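Two-arm sim cell, right hand parks low over the plate after reset

Forum > Cells & Setup > Simulation

lenas_bench
Posted Apr 15, 2021

Hi all. Setting up the sim copy of our two-arm table cell before we let anyone near the real one. Marble top, plate, two black five-finger hands on grey arms. Start pose is where I'm stuck.

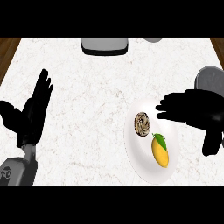

Left arm I'm happy with. Hand upright and open, loads of clear table between it and the plate, no complaints. Right one comes in flat from the side and the fingertips end up just over the rim of the plate. Every reset. I want it further back and higher so the first move isn't a scrape.

What I've tried:
- home pose file edited, right wrist up 3 cm. No change at all
- deleted the cached poses, restarted
- swapped left and right files to see if it follows the file. It doesnt

Running the Besstead scene pack on Sadowski controller, version 2 of the hand model. Anyone?

Lena Szewczyk

grommet_hal
Home pose file isn't read on reset. Only on first load. Reset goes to whatever the scene snapshot has stored. Had this in January, lost a whole afternoon to it.

Load scene, drive the arm where you want it, save snapshot, then reset. Should stick.

lenas_bench
oh for. Right. So the file I've been editing for two days does what exactly

grommet_hal
First load only. And if the snapshot exists it wins anyway. So, nothing, for you.

pinch_roller
Wouldn't move it tbh. Fingers near the plate is a good start, short reach, quicker runs. We start all ours close in. If your first move is a scrape then your first move is wrong, fix that. Lift 5 then go across.

lenas_bench
Disagree. Real cell will start from arms back, so sim should too. And people are going to be putting things on that table by hand between goes. Don't want a hand hanging over the plate while they do.

pinch_roller
Fair on the real one. For sim only I'd still leave it.

otterburn
With Lena here. If sim and real start in different places you will forget, and then one day you copy a path across. We did. Cost us a finger on a hand that was not cheap, plus 29 days waiting on the part from Gusard.

Also check the table height while you're at it. Besstead pack tables are set from the top face but the Sadowski importer takes the middle of the slab. So everything sits half a slab out. Might be why your 3 cm did nothing you could see, as well as what Hal said.

grommet_hal
That was fixed?

otterburn
Fixed for the plain table. Not the marble one, last I looked.

lenas_bench
Just checked, marble is still wrong. Half a slab out like you say. Plate and food sit right because they get dropped on, but the arms are mounted off the slab number so they're both low. Hadn't noticed on the left with it standing up like that.

So order of doing things, tell me if daft:
1. fix table height
2. remount both arms
3. drive right arm back and up
4. save snapshot
5. reset a lot

grommet_hal
Do 4 twice. Once after 2 and once after 3, different names. Then if 3 goes bad you've got somewhere to go back to.

stindora_user
Can I ask a side thing. Is the hand meant to be flat black like that? Mine were the same and it was the material not loading. Fingers are a nightmare to tell apart against each other when they close. Stindora skin pack sorted it, you get edges on the knuckles.

lenas_bench
Thought that was just how they came. Will look. Low on the list though

pinch_roller
Cosmetic. Contacts don't care what colour it is.

stindora_user
Contacts don't, I do. I'm the one checking if the thumb is in front or behind. If she's feeding camera views to anything it matters there too.

otterburn
Agree it's worth doing, but after the mount. One change at a time or you won't know which one did what.

lenas_bench
OK back. Table height fixed, both arms remounted, snapshot A saved. Right arm pulled back and up, snapshot B saved. Ran 80 resets off B with a little script while I had my tea. Every one came back to the same pose, hand well clear of the plate. Left unchanged apart from the height.

One odd thing, the mango rolled a bit on some of the resets. Doughnut (or biscuit, we argue about this here) stays put.

grommet_hal
Mango gets dropped from a hair above the plate. Lower the drop or give it some rolling drag. Default is none.

lenas_bench
Drag on, stopped it. Ta.

pinch_roller
How much slower are your runs now with the arm back there?

lenas_bench
Bit slower. Haven't timed it properly. Don't mind.

pinch_roller
You will when you've thousands to do. Keep snapshot A handy, thats all I'm saying

otterburn
Or don't, and nobody loads it by mistake.

lenas_bench
Keeping A but renamed it so it's obvious. Trying the skin pack tomorrow, will start a new thread if it falls over. Can a mod put the marble height thing in the known faults list please, with the pack name in the title so it turns up in search.

grommet_hal
Added.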